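Limpar a mesa, outra vez

26 de agosto de 2024

Li duas vezes o relatório que a Veltness publicou sobre o Skenum, o método de aprendizagem por imitação de que toda a gente anda a falar, e continuo com a mesma comichão. A promessa é conhecida: 200 demonstrações teleoperadas, uma noite de treino, e o robô arruma objetos que nunca viu. O gráfico da primeira página é bonito. Os gráficos da primeira página são sempre bonitos.

O que me incomoda é a palavra "nunca". O conjunto de teste tem 20 objetos, quase todos embalagens, e o de treino também é quase todo embalagens. Um pacote de outra marca é um objeto novo? Para a estatística, talvez. Para quem quer um robô na cozinha, acho pouco.
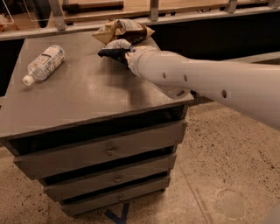

Pacote de snack na garra, com outro pacote amarrotado atrás e uma garrafa deitada.

Reconheço que o caso não é fácil. O plástico brilhante engana as câmaras de profundidade, o saco muda de forma quando se aperta e não há uma pose certa para o agarrar. Quem já tentou com planeamento clássico sabe quantas horas isso come. Mas o relatório conta como sucesso qualquer preensão que tire o objeto do tampo – e largá-lo no sítio certo fica para uma tabela do anexo, com números bem mais magros.

Também não encontrei a comparação que eu queria. A equipa do Yuen usou em março uma política muito mais simples, com 1000 demonstrações, e correu 100 ensaios por objeto. Aqui os ensaios por objeto nem vêm indicados. Escrevi a perguntar e ainda não tive resposta.

Entretanto vou tentar repetir a parte da preensão no Solon, que é o braço que tenho à mão, com os pesos que eles disponibilizaram. Se correr bem, digo-o com o mesmo destaque. Só peço que me deixem mudar o móvel de sítio e apagar metade das luzes antes de carregar no botão.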